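Chapter 14
Sorting by Shape, Sorting by Colour

Before you start: one board, a handful of small blocks, a flat table. Pencil. Nothing else for the first section.

Most of us sort things all day without calling it anything. Socks. Cutlery. The post — bills one side, the rest in the bin. This chapter slows that down. We take a very small set of blocks and ask what "the same" means, then we ask it again with a different rule and see what moves.

Two words first. An attribute is anything you can say about a block that might also be said of another one: its colour, its shape, its height, the feel of the sides. A value is what the attribute comes out as. Colour is an attribute, red is a value. Shape is an attribute, star is a value. Students mix these up in every single exam, so write them inside the cover of your excercise book now.

In Chapter 2 we sorted by one attribute only. Easy enough. All the reds here, all the greens there, done. The trouble starts when a block belongs to two groups at once. A red star is a red thing and also a star thing. Where does it go? Depends on the rule. Always state the rule before you touch anything.

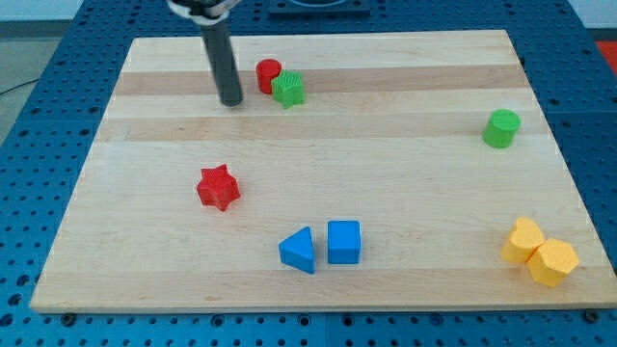 Take red and green as the colours, cylinder and star as the shapes. Two values each, so four possible pairings: red cylinder, red star, green cylinder, green star. Sort by colour and the red star sits with the red cylinder. Sort by shape and it leaves, goes over to the green star. Same blocks, same board, different neighbours.

Watch out for position. Blocks that are touching look like a group. They may not be one. A red cylinder right up against a green star shares neither colour nor shape with it — closeness is a third attribute and it has to be named like the others. Yvette Li calls this "the neighbour mistake" in her teaching notes, and we use her term from here on.

Texture comes in section 14.2. Ridged sides, smooth sides. Leave it for now.

A note on recording. Use a grid, colours down the side, shapes along the top, one tick per block. Don't draw the blocks, it takes ages and the stars always come out wonky. The Margaritis sheets at the back of the book have the grid ready printed, page 344. Audrey-Anne Beaudoin's version has an extra column for height, which you wont need until May.

Try this before reading on. Write down a rule that puts the green cylinder on its own and all the others together. Then a second rule, in different words, that does the same job. Keep both, we come back to them in 14.1.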